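Já são cinco semanas de pinças na mão e ainda chego a casa a querer contar tudo a toda a gente, por isso vai para o blogue (a minha irmã agradece, que já não me pode ouvir).

Para quem não acompanhou: a Flarkside, onde trabalho na arrumação e expedição, decidiu em maio que parte do trabalho de bancada vai passar para braços robóticos. O projeto chama-se Limari. Quando ouvi a notícia fiz o que toda a gente fez, fui ao café resmungar e fazer contas à vida. Depois o Gordon Arsenault, que coordena a coisa, veio perguntar quem queria ensinar as máquinas, e eu levantei a mão antes de pensar muito.

E que bom que levantei! Ensinar, neste caso, é pegar numa pinça em cada mão e fazer as tarefas com elas: pegar, pousar, virar, empurrar um bocadinho para o lado. Cada tarefa repetida 30 vezes, com os objetos noutra posição de cada vez. Parece fácil até se tentar levantar uma coisa fina e lisa de cima de uma mesa. No primeiro dia saí de lá com os pulsos a arder e uma admiração nova pelos meus próprios polegares.

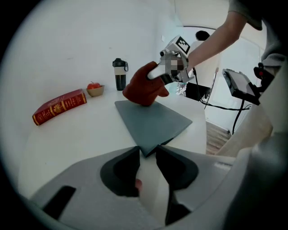 O que mais me surpreendeu foi descobrir quanta coisa eu sabia sem saber que sabia. Por exemplo, nunca agarro um livro pelo meio, puxo-o primeiro até à beira da mesa. Faço isto há anos! Só dei por ela quando o Gordon me pediu para repetir mais devagar, e de repente estávamos os dois a discutir cantos e lombadas com uma seriedade de cirurgiões.

No sábado passámos as 787 repetições gravadas e houve bolo.

Claro que nem tudo é festa. Dois colegas da expedição continuam desconfiados e eu percebo-os, o turno da noite vai mudar e ainda não temos os horários por escrito. Pedimos também que as horas com as pinças contem como formação e a resposta foi "estamos a ver". Vou continuar a chatear.

Mas a conversa no refeitório mudou. Antes falava-se dos robôs como do mau tempo, agora discute-se que tarefas lhes queremos dar (as caixas de baixo, por favor, as minhas costas votam nas caixas de baixo) e quais preferimos guardar para nós. Na próxima semana começamos com as duas mãos ao mesmo tempo a dobrar tecido, e já ando a treinar em casa com os panos da loiça e duas molas de salada.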